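Kumisstead apprentice takes silver in regional plumbing final

KUMISSTEAD, Mar 2, 2020 – Jonas Lanz, a third-year plumbing apprentice at the Burkby Trades Centre, has won the silver medal at the regional skills final in Hendricks. He was one of 13 finalists in the plumbing category.

Over 300 apprentices from all trades took part in the qualifying rounds during the winter, and 138 of them were invited to Hendricks. It is the best result of a Burkby plumbing apprentice in this competition so far.

The finalists received the same drawing in the morning and had to install the complete water supply and drainage of a small bathroom. Copper, steel and plastic pipe had all to be used. The judges measured every centimetre, and the installation was afterwards put under pressure to find leaks. Lanz finished with the second highest score, only 2 points behind the winner.

"In the first hour I was very nervous and I cut one pipe too short," said Lanz. "Then I said to myself, you have done this at work every week, so do it now the same way. I am very happy with the medal, and my mother is even more happy."
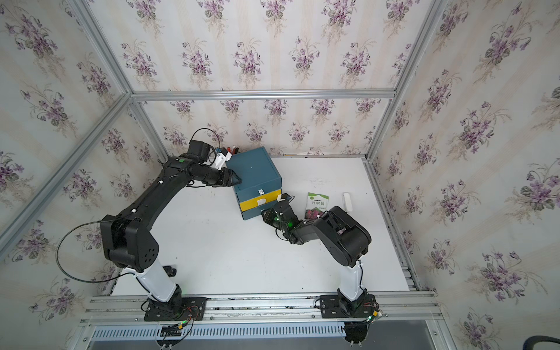
Two robot arms at a white tabletop, with a teal-blue box near the back wall.

Lanz came to the trade after one year of general studies, which he did not like so much. He works for the plumbing and heating firm Porex, where he started with a summer job, and attends the Centre for his technical training in blocks of several weeks.

His instructor, Heidrun Schwaiger, prepared him on evenings after the regular classes. "Jonas listens, and he reads the drawing two times before he touches a tool," said Schwaiger. "For the soldering we had still some work to do in January. The judges gave him full marks for it, so I have nothing more to complain."

Leopold Strebel, head of the Centre, thanked the employer for giving Lanz the necessary free days. Elfriede Wyss of Porex said that the firm will support a second apprentice for the next qualifying round.

Applications for the pre-apprenticeship course in plumbing are open until the end of April. The course has no fee for residents of Kumisstead, and work boots and safety glasses can be borrowed from the Centre.

Media contact:
Edeltraud Ruchti, Communications
Burkby Trades Centre, Kumisstead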